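The mixer, the dictionary and the spare part

13th July
by Ilze

My mixer stopped in the middle of a dough. It was a rye dough with caraway, quite heavy, and I should have stopped the machine earlier, when the sound became lower. But I was speaking on the telephone with my mother and I let it work. Then came a noise like somebody chewing a nut, and after this the motor turned and the hook did not.

The mixer is a Clestora. I bought it second-hand in my first winter in Droveck, from a lady who was moving to a smaller flat. It is cream-coloured and very heavy and it stands always in the same corner, under the cupboard with the glasses. I have made in it bread, birthday cakes, one very bad pavlova and every year the grey peas pancakes which my neighbours eat with politeness. So I was sad in a way that was perhaps too big for a kitchen machine.

The dough I finished by hand. It was fine. I mention it only for those readers who will ask.

On the next day I did what everybody does, I looked at the price of a new one. The new model costs 287 pounds and it has a lamp inside and a digital clock. I do not need a lamp inside my mixer. I have eyes, and there is a window. A cheaper one, from another firm, was 145 pounds, and the people who wrote reviews of it were divided between very happy after one week and very angry after two years. I closed the computer and made tea.

In the house where I grew up, a thing that broke went first to the table. My father put a newspaper under it and took it apart, and the screws went into the lid of a jar. Sometimes it was repaired and sometimes it stayed on the newspaper until my mother needed the table, and then it went to the shed in a box. I know now that many of these things were never repaired at all. But as a child I believed that everything in the shed was only waiting for its turn, and I still find this a good thing to believe. We had an iron with a new handle made from a piece of ash wood. We had a radio which worked when you put a spoon behind the dial. I did not think we were poor or clever, I thought this was how irons and radios are.

Here I got used to something else, quite fast. A kettle broke and I bought a kettle. A lamp broke and I bought a lamp. It was easy and the shop was on my way from work. I cannot say when I stopped to look inside of things before I threw them away, but it was certainly before the mixer, and I felt some shame about it when I put the newspaper on the table and found that I did not own the right screwdriver.

The right screwdriver has a star at the end. I bought it, with a set of other ones which I will probably never use.

Opening the mixer took me the whole evening. There is a cover at the back, then a cap in the top which hides a screw, and under the cap was flour from many years, grey and hard like plaster. I cleaned it with an old toothbrush. I took a photograph of each step with my telephone, and this is my one serious advice in this post: take the photographs. You believe that you will remember which way the spring goes. You will not.

Inside there was a lot of grease of the colour of dark honey, and in the grease were small white crumbs. I found the gear they came from. It had failed somewhere, though to the eye it looked in good order. Such a small piece of plastic, and everything around it was steel.

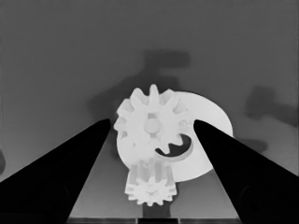 7 min read

Now I must write about words, as this was the hardest part for me and I think that people who live in their first language do not notice it.

I speak English at work every day. I can complain to the council in English, and I can talk with a dentist. But I had no words for the inside of a machine. In my own language I have these words from my father, and I never needed to bring them with me. So I sat with the broken thing in my hand and did not know what to type. I tried "wheel with teeth", and I received pictures of a toy crocodile. I tried "mixer wheel broken" and was offered a wheelbarrow for cement. The dictionary gave me "cog", "gear", "pinion" and "sprocket" and no explanation of which is which, as if I could choose the one I liked.

For those in the same situation, I have understood it like this. A gear is the general word. A cog is either the whole thing or only one tooth of it, depending who you ask. A pinion is the small gear when a small one and a big one work together. A sprocket is for a chain, like on a bicycle. A spur gear is the plain sort with straight teeth, and a worm gear has nothing to do with the garden. When you order, you must say also the number of teeth, and if there is a hole in the middle, what shape is the hole. In English the hole is called a bore. I like this very much.

I made a list of the words on the back page of my recipe notebook, under the conversion from cups to grams. "Washer", I learned, is a flat ring and also a machine for clothes. "Circlip" is a spring ring that jumps away under the refrigerator. "Grub screw" has no head. "Play" is when two parts are a little loose together, and you can have too much of it. My father would say of an old door or an old bicycle that it "walks", and I think "play" is a nicer word, though I will keep both.

With my new words I went to the shop. It is called Magagula and it stands at the lower end of Brenness Road, between the launderette and the place which used to be a bank. I had passed it many times and I thought it was closed for ever, as the window is full of vacuum cleaner hoses and one fan. It is open in the mornings, except Monday. Inside it smells of rubber and dust, with drawers up to the ceiling, and on every drawer is a paper label written by hand.

I had prepared my sentence on the bus. I said that I was looking for a replacement gear for a Clestora stand mixer and that I had brought the old one. The woman behind the counter looked at it, turned it in her fingers and said, "Ah, bread." Then she asked did I make it with rye. I said yes. She said this gear is made to break, so that the motor does not. It is the weak one on purpose, and if it was steel like the others I would now have no mixer at all.

I thought about this on the whole way home. I had been angry with the little plastic part, and I had said to my mother that this is how they make things today. It is maybe not so simple. Some of the things are made badly today and I will go on saying this, but that one part was doing its work in the moment when I was on the telephone and did not do mine.

The part cost 13 pounds and she had to order it. It took almost 2 weeks. In this time I made bread by hand and my shoulders got stronger, or at least they hurt in a new place. I discovered that I knead longer when there is a programme on the radio about history, and less when it is music. Kneading by hand gives a slightly flatter loaf with my flour. The taste is the same. My neighbour from upstairs said it is better, but she had heard the story of the mixer and I believe she was being kind.

Then the part came, and I opened the newspaper again and laid everything out. With the photographs I needed one hour. I had bought also the right grease, which must be a sort that is safe for a kitchen, and I put more than necessary, so that for some days a little line of it came out at the place where the hook goes in. I wiped it away. If you do this work yourself, put less grease than you want to. The old grease should come out completely before, with a wooden spoon handle and many paper towels, and you should look carefully for the crumbs of the teeth, as one of them can stay hidden and break the new part on the first day. The woman in the shop told me this and I looked three times.

When I switched it on I stood a little to the side, like one stands near fireworks. It made its normal sound. I had forgotten that it has a small click at every turn, it was always there. I let it run empty for a while and then I made a simple white dough, very soft, like for an ill person.

Since then I have become a bit difficult to live near. I have glued the sole of a sandal. I have put a new plug on the hair dryer, and repaired the drawer in the hall which for years we opened with a knife. The umbrella I could not save, but I kept two of its ribs, which are now holding up the tomatoes. There is a box on the balcony for things that wait for their turn, and I know very well where I have this box from.

My mother asked on the telephone what else is in it. A clock, I told her, and the toaster, and the small radio from the bathroom. She was silent for a moment and then she asked if we have enough space, and is there a shed.

The rye with caraway I now make in two halves, on the slow speed, and when the sound gets lower I stop. The recipe I will write down properly next time, I have to measure the water again with the new bag of flour, as this one drinks more.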